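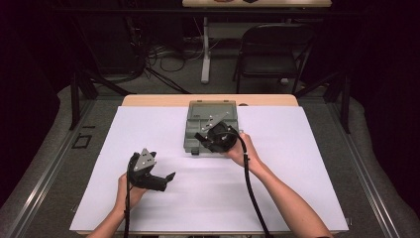 In Praise of the Compartment Box

I love a box with little walls in it. Give me a row of small cells under a see-through lid and I'll happily spend a whole evening sorting screws, and I think more people should!

My case against the jar is simple. A jar of mixed hardware makes you tip everything out every single time. I kept jars for years in my apartment on Mostow Street (more than 800 bits and pieces, all told) and I bought the same picture hooks twice. A box with dividers shows you what you have before you've touched the latches. It also shows you what you're low on, and that saves a trip to the store.

Start with it empty, please. Spread an old white sheet over the table, so a dropped washer shows up right away, and lay the box open with the lid folded all the way back. Look at the grid for a minute before anything goes in. Which cells will you reach for most? Those belong along the front, by the latches.
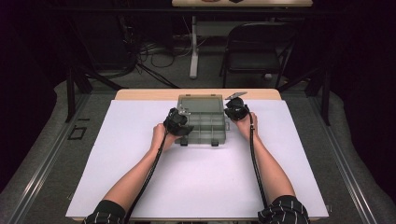 What About Labels?

I'm against them, mostly. My friends at the Prantl repair club label everything, and then the contents move and the labels don't. Tinted plastic is clear enough for me. I can tell a wood screw from a wall anchor through a smoky gray lid at arm's length.
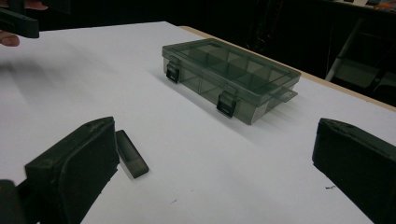 I do make an exception for fuses, where the tiny print matters, and for anything borrowed. And get a box with 2 latches! One in the middle lets the corners lift, and then the small stuff hops the walls on the stairs.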